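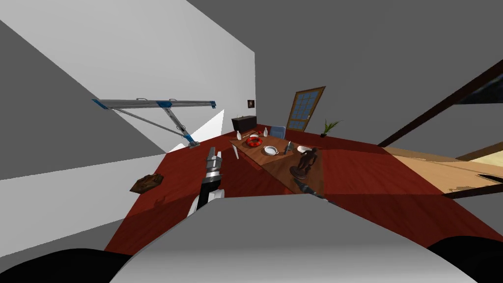 Walik, our two-armed table-clearing policy, has been failing in a way that took us most of September to pin down, and we finally have the answer! The symptom was simple enough. In the simulated dining room, the robot would drive up to the table, lift its left arm, and then freeze or drop the run with a reach error. The right arm would stay low the whole time, under the near edge of the tabletop, and if the left arm did get going again the right one would come straight up into the wood. We had been blaming the grasp planner for weeks. Bereket Habte even rewrote the part that picks between the two small white vases at the near end of the table, because he was sure the policy couldn't make up its mind. It could. It was picking fine every time.

The real trouble was in the camera pitch and roll. When Mridha (the scene builder) loads a room, it hands the head camera's tilt to the controller, and the controller uses it to work out how high the table is. Somewhere in the spring cleanup, one side started sending degrees and the other kept reading radians. At small tilts the controller clamped the value and mostly got away with it. At steep ones, with the whole room slanted across the view, it put the tabletop well below its true height and parked the right gripper at what it believed was a safe clearance.

Yuxi Lu found it while looking for something else entirely, which feels right for this bug. She was sorting the failed runs by scene file, got nowhere, and then sorted them by head tilt on a whim. Out of 2,390 runs in the September batch, 2,276 started with the head close to level. The rest were steep, and 70 of those ended in table contact. Not a single contact came from the level group. Once you see that plot you can't unsee it (it's pinned in the Plaltora channel, go look).

Now the part that matters for the people working on hardware. The contact check did fire in all 70 runs, but it fired late, after the arm had already pushed into the table model. In simulation that costs you a log line. On the real arms in the Revdale lab it could mean a bent finger, or a hand caught between the gripper and the underside of a table. Ayantu Woldemariam has asked that steep head tilts stay locked out on the real robot until the check has been moved ahead of the motion command, and the lock is already in.

What has changed so far:

- Tilt is now passed in radians everywhere, and the field name says so.
- The controller refuses to start if the tilt value is out of range. It used to clamp it silently.
- Both arms have to be clear of the table edge before either one begins a reach.

Henok Feyisa is rerunning the steep scenes with the fix. The first 852 are back with no table contacts, and the statue at the far end, which used to get left behind on almost every steep run, is getting picked up too — a very nice surprise, and one we still need to understand properly.

If you have old Walik checkpoints on your own machine, please don't compare them against the new numbers without rerunning them first. Bontu Teshome has a short script that does the conversion for saved scenes, and she's happy to walk anyone through it. She would also love to hear about any other place where an angle gets passed around without a unit. We've found two more since we started looking, both in the wrist code.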